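Sunday, 9:40 PM
Nahom Alemayehu

Zineb Bennani wrote:

> I opened up the Guslow controller from the pump shed this weekend and I'm
> stuck on two things. First, how far do I have to take it apart before I can
> get at the plugs? The lid is off but I don't want to go further than I need
> to. Second, the cable going into the round connector has a lot more
> conductors than the drawing shows. The Gondstead drawing I have is two
> sheets and I think I'm missing at least one. Has anyone on the list rewired
> one of these, and did you keep the original connector or replace it?
>
> Also, is there any point in changing the capacitors while I'm in there?

Zineb,

I did mine in June and took notes, so I'll go through it in the order I did it. I don't know what revision yours is. If the label inside the lid says Araya then some of this will be different and you should go by the label.

You don't need to take the board off its plate. Leave the two together and treat them as one part. The plate is what keeps the board from flexing when you pull on a plug, and some of those plugs are tight after a few years in a damp shed. Lift the plate and board out together, put the box down on a clean flat table, and lay the plate across the top of it. That brings the board up to a good working height and you can get your fingers in from the sides. Watch that the plate overhangs on one side only, and don't press down on the part that sticks out or the whole thing will tip.

The long white connector at the corner and the metal network-style jack at the other corner are the two landmarks I use. Once you have those at the top you can match everything else to the first sheet of the drawing.
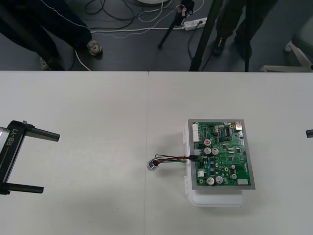 Zineb asked on the phone whether the long white connector can be pulled straight up or has to be rocked, and whether the small black one below it needs to come off first. Her drawing shows the two sharing a tie point and she was worried about stressing the joints.

My answer to that was to do the small ones first and the long one last. Work it up a little at one end, then a little at the other. Don't pull on the wires. If it won't move, stop and look for a latch on the side facing away from you. Mine had one and I missed it for an hour.

Before you unplug anything, label it. I use paper tape folded over on itself with a number written on both sides, and the same number on the drawing. Masking tape is fine if the job will be done in a week. If it's going to sit longer than that, use something that won't leave glue on the insulation.

On the capacitors, I would leave them unless one is bulging or has leaked. Look at the tops. They should be flat. A colored mark on the top is only a mark and doesn't mean anything has gone wrong. I changed one on mine that didn't need it and lifted a pad doing it, which cost me another evening. If you have a meter that reads ESR you can check them in place and get a fair idea, but for a true reading one leg has to come off the board.

Now the cable. You're right that there's a sheet missing. The full set is 4 sheets, and the connector is on the third. I have a paper copy and can scan it. The reason you're seeing more conductors than you expect is that the Flundodura kit added a second run through the same fitting for the float switches. The people who installed those kits didn't update the drawing. Everything goes into the one housing, so you can't tell from outside which cable belongs to which circuit.

I kept the original connector. The replacement is hard to find, and the one I was offered had a different flange, so the mounting holes would not have lined up. A cleaned up original is fine if the threads and the rim are good.

The steps I followed for that end:

1. Power off at the breaker and the plug pulled. Wait a few minutes before touching the board, and check with a meter.

2. Measure insulation resistance on each cable with the controller end disconnected. Mine has a 200 meter run to the tank, so I was expecting low numbers and got one bad one. Don't do this test with the board still connected or you'll put the test voltage through it.

3. Spread the cables out where they leave the housing so you can follow each one by eye. Give them room to make a wide curve. If one wants to bend hard right at the fitting, support it further back so the weight isn't hanging on the contacts. Check that the housing is sitting square on its flange and that the flange screws are tight before you start moving wires around. 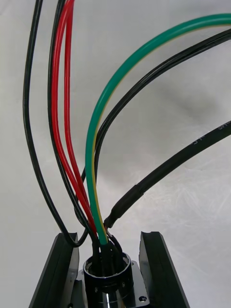
4. Ring out each conductor with the meter on continuity and write the result down as you go. Do it with someone at the other end if you can. By yourself it takes a whole afternoon of walking.

5. Cut back any green or black copper until it's bright, then strip and re-terminate. If you don't have enough length left, splice in a new piece well away from the connector, where there's room for the sleeve.

6. Plug everything back in on the bench and power up with the pump disconnected. The relay should click once and then stay quiet.

Mine has done 1,000 hours since then by the counter, with one nuisance trip that I put down to the float.

For parts, I bought contacts and sleeves from the Gondstead counter. They will sell small quantities if you go in person. Over the phone they wanted me to take a full bag.

Send me your address off list and I'll mail the third and fourth sheets, or I'll scan them if the library scanner is working. If anybody else has the older Guslow with the metal box, please post what your third sheet looks like. I'd like to know if the pin numbering runs the same way.

Nahom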